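Unpacking bench moves to the second phase

Moges will keep the robot bench in the returns room at Demville through the spring, and four things will change for the people who work next to it. The changes take effect on 26th February. If you work in returns, your shift lead already has the new sheet. If you work elsewhere in the building, you may be asked to cover a shift there, so please read this anyway.

For anyone who hasn't been down to returns lately, the room takes back online grocery orders that were never picked up by the customer. The dry goods go straight back on the shelf. Loose produce comes back in clear plastic bags, often with several kinds of fruit or vegetables in the same bag, and each bag has to be opened and emptied into a tub so the contents can be checked. The site handles almost 2000 of these bags on a busy day. Until December, all of them were emptied by hand.

It is dull work and hard on the wrists. The bags are tied or taped, the film clings, and the tubs have to be lifted off the table when they are full. Returns has had more requests for transfer than any other room in the building for the past three years, and it has been the hardest room to staff over the holidays.

The bench was put in by Prorus, who also built the carton sealer in outbound. It has two arms mounted on a rail at the front of a white table, with a tub at the back. One arm holds the bag while the other works on it. The walls on both sides and at the back are there to keep the light even and to keep sleeves and lanyards out of the way. 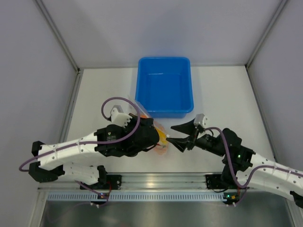
I would rather it took the bags than took the checking, one packer on the early shift told us. The packer has worked in returns for six years and said the checking is the part that takes some judgment, and that people in the room worried at first that it would be the next thing to go.

We put that to the site office. The answer is that checking stays with people, and there is no plan to change that in this phase. The bench does not grade fruit. It has no way of knowing that a pear is soft on one side. The checker still decides what goes to the staff shop, what goes to the food bank and what goes in the compost, and the checker's decision is final.

What the bench has done so far

In the first phase the bench was run for part of the day shift only, with someone from Prorus in the room. It emptied 900 bags over that period. We were hoping for more. A good part of the time was spent on bags it could not get a grip on, and on stopping to let the operator clear the table. Bags with a single heavy item, such as a melon, were taken out of the trial early on and are still done by hand. So are nets and paper bags.

Most of the problems came from the bags. Clear film is hard for the cameras because it shines and folds, and two bags lying together can look like one. The people feeding the bench worked out that it does much better if the bag is laid down with a little space on all sides and the knot facing the front. That is now the written method, and it came from the returns room.

The bench is slower than a person. It was expected to be, and it will not be held to the hand rate. The site office asked us to say this clearly because a rumor went around that hand packers would be measured against it. They will not be.

What changes

The operator role becomes a regular job. Up to now, whoever was free stood at the bench. From the start of the second phase there will be one operator per shift, trained for two days by Prorus and paid at the machine operator rate, the same as outbound. Six people have signed up for the training. There is room for two more, and people from returns get first pick.

The hand tables will be moved. Two of them go to the wall by the cold room door, which gives more floor space for the tub carts. The third stays where it is for nets, paper bags and melons. If you use the stool with the back support, it will go with you.

Job rotation starts. No one will do hand emptying for more than two hours in a row. After that you move to checking, cart work or, if you are trained, the bench. Several people asked for this long before there was any robot in the building, and it could have been done sooner. The extra checking station makes the schedule work.

The counts move to a screen. Drasis, the system we already use for shift planning, will show how many tubs are waiting for checking. It will not show names or individual rates. The paper tally on the clipboard stays up for the first month in case the screen goes down.

What stays the same

There are 227 people employed at Demville, and no job is being cut because of the bench. Agency shifts in returns will probably be fewer next winter. We asked for a number and did not get one. The site office says it depends on order volume and on how the second phase goes, and that it will give the figure to the agency workers first when it has one.

Break times, shift times and the parking arrangements for the late shift are unchanged.

Safety around the bench

Stay out of the enclosure when the arms are powered. That includes reaching in to straighten a bag. Ask the operator to pause the bench, wait for the operator to say it is clear, and then reach in. There was one near miss in the first phase, when somebody reached for a dropped orange while the arms were paused for a camera check and about to start again. There was no injury. The pause button has been moved to the front left corner as a result, and the restart now needs a second press.

Do not hang anything on the cables. Do not wipe the table with the blue spray, which leaves a film that throws the cameras off. Plain water and a dry cloth will do.

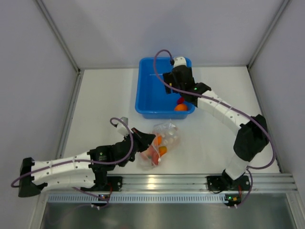

The unpacking bench in the returns room, with a bag of fruit in front of the bin.

Questions we were asked most

A lot of people wanted to know who clears up when something goes on the floor. The operator does if the bench is running. Otherwise it is whoever is on carts, as before.

Some people wanted to know if the cameras record the room. They are aimed at the table. They record what is on it and the arms, and Prorus uses the recordings to improve how the bench handles bags. Sound is not recorded. If your hands are in a recording because you were loading a bag, you can ask for that stretch to be deleted, and there is a form for this at the shift desk.

We were also asked whether the bench could be stopped during the stock count. Yes. It will be off for the whole count, and the operator will join the counting team.

The second phase ends with a review. Anyone who has worked in returns during the phase can come to it on paid time. Send points for the agenda to the newsletter desk, or put them in the box by the time clock if you prefer to leave your name off.

5 comments | 18 shares

Glad about the rotation. My thumbs have been bad since before Christmas and I had stopped mentioning it.
(Returns, late)

Will the operator rate apply to people who stood at the bench in the first phase? Some of us did whole weeks of it.
(Returns, early)

Reply from the newsletter desk: We asked. It will be paid back for any full shift spent at the bench. Check your next pay slip and go to the shift desk if it is missing.

Can outbound have a screen that doesn't show individual rates too? Ours does.
(Outbound)

Please can somebody label the new water spray bottles. There were two unmarked ones under the sink this morning.
(Cleaning)

Moges Demville staff newsletter. Contact: newsletter desk, ground floor, next to the shift desk. © Moges. For staff and agency workers at the site. Back to top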